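회사 소개 | Memik

읽는 시간 3분

Memik은 로봇 학습용 시연 데이터를 모으는 회사입니다. 모델은 안 만듭니다. 로봇도 안 팝니다. 사람이 팔을 조종해서 일을 하고, 그걸 처음부터 끝까지 기록해서 넘겨드리는 일. 그게 전부예요.

시작은 Plerkham이라는 작은 공방이었습니다. 원래는 지그 깎고 프레임 짜주던 곳. 그러다 고객사 한 곳이 양팔 작업 데이터가 급하다고 해서 작업대 하나를 짜드렸고, 조종할 사람도 없다길래 그것까지 맡았습니다. 그 뒤로 가공 일은 접었고 이름도 바꿨습니다. 지금은 작업대 5대, 오전조 오후조로 나눠서 돌립니다.

어떤 작업을 찍나. 집안일이 제일 많습니다. 수건 접기, 그릇 정리, 서랍 여닫기, 꽃 꽂기. 공장 작업 문의도 오는데 부품 반입 문제 때문에 지금은 일부만 받고 있어요. 꽃은 전부 조화를 씁니다. 생화는 하루만 지나도 모양이 달라져서 같은 조건으로 다시 찍을 수가 없거든요. 줄기가 가늘고 꽃송이 쪽이 무거운 물건이라 초보 조종자는 꽤 애를 먹습니다. 유리 화병도 마찬가지. 그리퍼를 어느 쪽에서 넣을지, 다른 팔은 어디에 비켜둘지, 사람마다 다릅니다. 저희는 그 차이를 일부러 남겨둡니다. 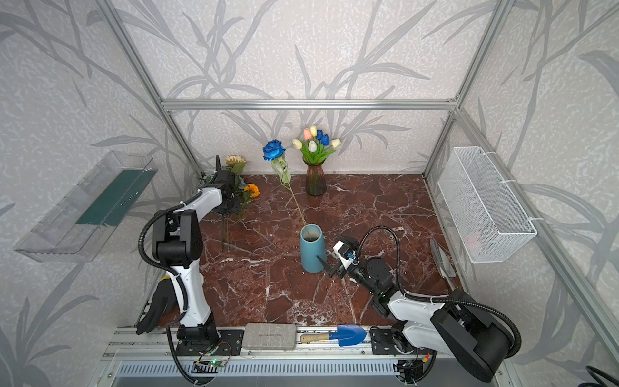 배경도 바꿉니다. 벽지, 바닥 무늬, 소품 위치. 같은 작업이라도 배경이 하나뿐이면 모델이 벽지를 외워버려요. 작업대마다 벽과 바닥을 따로 꾸미고 주기적으로 갈아줍니다. 이게 은근히 손이 많이 갑니다. 도배 실력만 늘었다는 말도 나옴.

조종자 교육은 4주. 첫 주는 기록 없이 연습만 하고, 그다음부터 쉬운 작업을 하나씩 맡습니다. 하루 한 사람당 최대 70개 에피소드까지만 받습니다. 더 찍을 수는 있는데 오후 늦게 가면 동작이 거칠어져서 어차피 버리게 되더라고요. 실패한 시도도 지우지 않고 따로 표시해서 보관합니다. 떨어뜨린 것, 놓쳤다가 다시 잡은 것. 필요하다는 고객이 점점 늘고 있습니다.

검수는 다른 조에서 합니다. 자기가 찍은 건 자기가 못 봅니다. 영상이랑 관절값 시간이 어긋난 파일, 시작 자세가 틀린 파일은 여기서 걸러짐. 작업 설명 문장도 검수자가 다시 씁니다. 기록 관리 도구는 사내에서 만든 Tresow를 쓰는데 외부 공개 계획은 아직 없습니다. (물어보시는 분이 많아서 적어둡니다)

납품은 고객사가 쓰는 형식에 맞춥니다. 계약 전에 샘플 한 묶음을 먼저 보내드리니 열어보시고 결정하셔도 되요. 작업 목록이 아직 없어도 괜찮습니다. 하고 싶은 일만 말로 적어주시면 저희가 단계로 쪼개서 회신합니다.

견학은 오후 3시 이후에 가능합니다. 미리 메일 주세요. 주차장 좁습니다. 조종자 채용은 상시, 로봇 경험 없어도 지원할수 있습니다. 손으로 뭘 만들어본 분이면 좋겠어요.

최근 글
- Cheung 작업대 6월 개편: 바닥판 교체
- 실패 에피소드, 어떻게 표시하나
- 양팔 작업에서 쉬는 팔의 자세
- 조종자 모집 안내 (오후조)
- Tresow 검수 화면 변경 사항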